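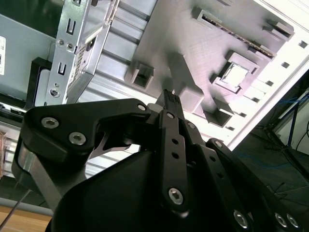
Slot connector and square socket on the flat plate.

March 23, 2018 – Mostby bench, processor swaps

Spent the day with my head in computer cases, which is what I said in October I was going to stop doing. The Tollatitz boxes have to go back with processors in them, and the pile has not been getting smaller by being looked at.

Practice board first. It has a socket and a long slot, and it has never once complained about being handled badly, so I recommend it to everybody before they touch a real one. Keep the lamp lower than I had it. The metal throws the light straight back and the whole inside goes a sort of lavender.
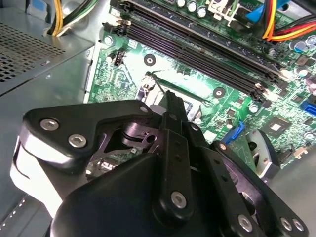 Green board, memory slots at the top, lever across the socket.

Moved on to the real thing. Memory out before anything else, please. The Hamdy checklist puts it at step 7, by which time you have already scraped your knuckles on it. I have penciled a correction in the margin, where it will be ignored with the others.

Lever note for whoever has this bench next: press down, then out, then let it come up slowly. It is a spring. It has opinions.

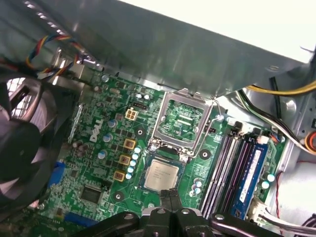 Dell board, socket open, processor lying just below it.

Contacts on this type are in the socket, so the socket is the thing to be afraid of. Nothing goes near it while it's open – no sleeves, no pens, no pointing at it with a screwdriver to make a point. If the processor needs to be put down, hold it by the edges and leave the lettered side up. The markings are faint and I had to tilt my head to make anything of them. Write the part number on the sheet before it goes in, or enjoy taking it out again. 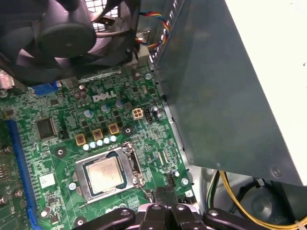
Processor seated. Fan and its cable up in the corner.

There's a dark outline of residue around the edge of the processor. Wipe it before the heatsink goes on, and use the lint-free cloths, not the paper towels from the kitchen.

Watch the fan cable as well. It loops down past the fan and will find its way under anything you try to close.

Still to do:
Order wipes from Edis, box of 200
Find the other 2 heatsink brackets
Ticket 1022 stays open until the case has had a proper boot test
Lamp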